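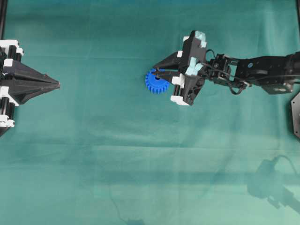
Nazmiye Gökçe said the bus to Veres didn't run on Saturday anymore, and if he wanted to get his father's chairs back before the sale he would have to go over the ridge on foot or pay someone.

"Pay who?" Martin said.

She wiped the counter. She didn't know. The Lovus boys had a truck, but it was up on blocks. There was a man in Sunmont who drove people for 100 each way, and he wanted it before you got in.

Martin had 400 in his coat. He had counted on spending it on the chairs. He drank the rest of his coffee and asked what time the sale started.

"Nine. But they let the dealers in early."

He left two coins by the cup and went out. It had rained in the night and the road was soft along the edges. His father had sold the chairs the winter his mother was sick, all six of them, to a family named Gruketti who had a big house and no furniture in it. Now old Gruketti was dead and his daughters were selling everything down to the curtain rods. The notice had been taped to the post office door all through April.

He decided to walk.

The first part was easy. He knew the path as far as the water tank, and after that he followed the fence. He thought about the chairs. They had cane seats, and one had a burn on the arm where his uncle used to rest his cigarettes. His mother had covered it with a doily and then given up on the doily.
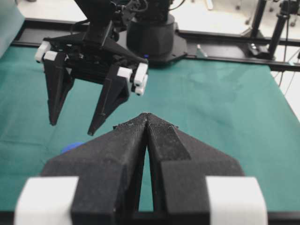 By the top of the ridge his left heel was bleeding. He sat on a rock, took off the shoe, folded his handkerchief into it and put it back on. He could see the Gruketti house from there, and the cars parked along the lane. He was later than he had meant to be.

When he got down to the yard, a woman with a clipboard asked for his name. He gave it, and she looked at him again.

"You're Anton's son."

"Yes."

"The chairs are in the barn," she said. "Four went this morning. A man from the city. I'm sorry, I didn't know anyone was coming."

There were 2 left, pushed against a feed bin with a lamp lying across them. He moved the lamp. The first chair had a new seat, badly done. He turned the other one around and found the burn on the arm. It was smaller than he remembered.

He asked her what she wanted for the pair. She said sixty, then fifty. He gave her sixty.

She helped him tie them back to back with baling twine so he could carry them on his shoulders. It was getting hot by then. He asked if there was a tap where he could fill his bottle, and she pointed around the side of the house.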